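Solange Beaudoin
1/ The fisheries talks between Grolberg and Trerkitz start again on Tuesday. I have read both mandates so you don't have to. It is a long thread, sorry, but I will try to keep each post simple.

2/ First the background. The old agreement on the Song estuary ends in March. After that, boats from each side need a license from the other side for every trip. At the moment one license is enough for the season.

3/ Grolberg wants to keep the present system for five years. Trerkitz is offering one year, and then new talks each winter. This is the largest gap between the two texts, and I do not see yet where the middle is.

4/ The ministers in Grolberg approved their mandate without a vote. In Trerkitz it took eight hours, and two coastal members left before the end. I think this tells you which government has more trouble at home.
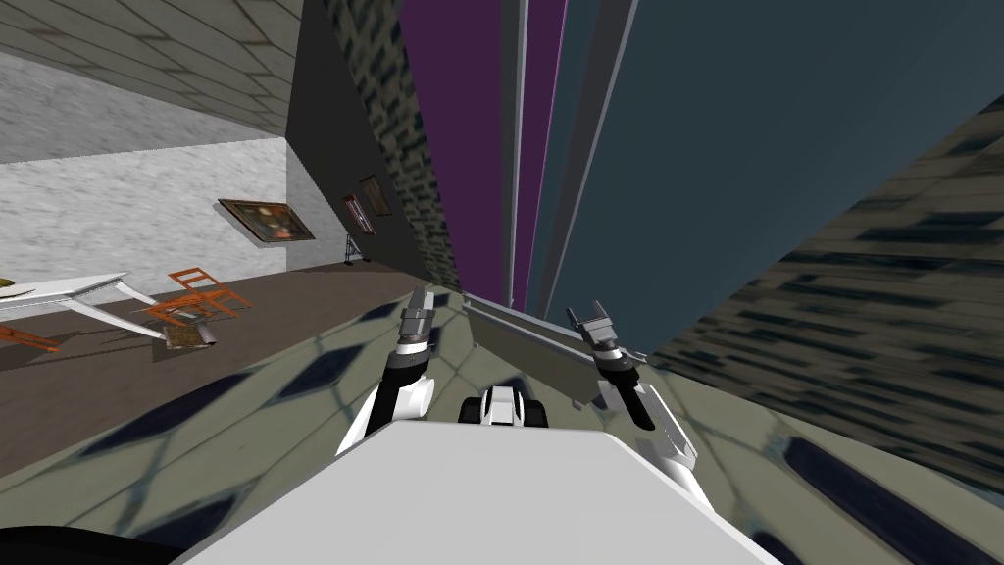
5/ WHAT IS IN THE GROLBERG TEXT
Access to the estuary for up to 1000 boats. The same rules on net size for both sides. A joint court for disputes, with judges from both countries. The word "court" is important, and I come back to it.

6/ WHAT IS IN THE TRERKITZ TEXT
No number for boats at all. Net size is "a matter for national law". Disputes go to a panel, and the panel can only give advice. So a skipper who loses his license could win his case and still stay in the harbor.

7/ Why does Trerkitz refuse a court? Their minister said last month that parliament will not accept judges from outside. But the customs treaty already has such a court, and the same parliament accepted it. I asked the ministry about this. I have no answer until now.

8/ A point which many reports have missed: the port of Bestero. It is on the Trerkitz side, but a large part of the Grolberg catch is landed there. If the licenses change, the fish market in Bestero loses too. The mayor has written to both governments.

9/ Her letter gives the number of jobs that depend on the port: 1290. I could not check this figure with another source. The regional office told me that they do not count in the same way, but they did not give me their own number.

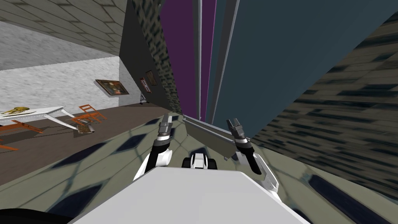 Henrik: The figure in the mayor's letter includes the truck drivers, I think. Does either mandate say anything about transport?

10/ Good question, thank you. The Grolberg text has one paragraph on it, near the end. Fresh fish should pass the border "without unnecessary delay". The Trerkitz text says nothing. If the drivers are in the mayor's number, then this small paragraph matters more than I thought.

11/ What happens next: the two chief negotiators meet on Tuesday morning, first alone and then with their teams. Fishing is the second subject. The first is the order of the agenda – yes, they still have to agree on that.

12/ If there is no deal before March, both sides can extend the old agreement by an exchange of letters. It needs no vote in either parliament. Grolberg has said it is ready to do this. Trerkitz says it is "too early to discuss".

13/ I will be at the press conference on Tuesday and will post from there. If you work in the port or on a boat and want to talk to me, my messages are open. You can write in French also.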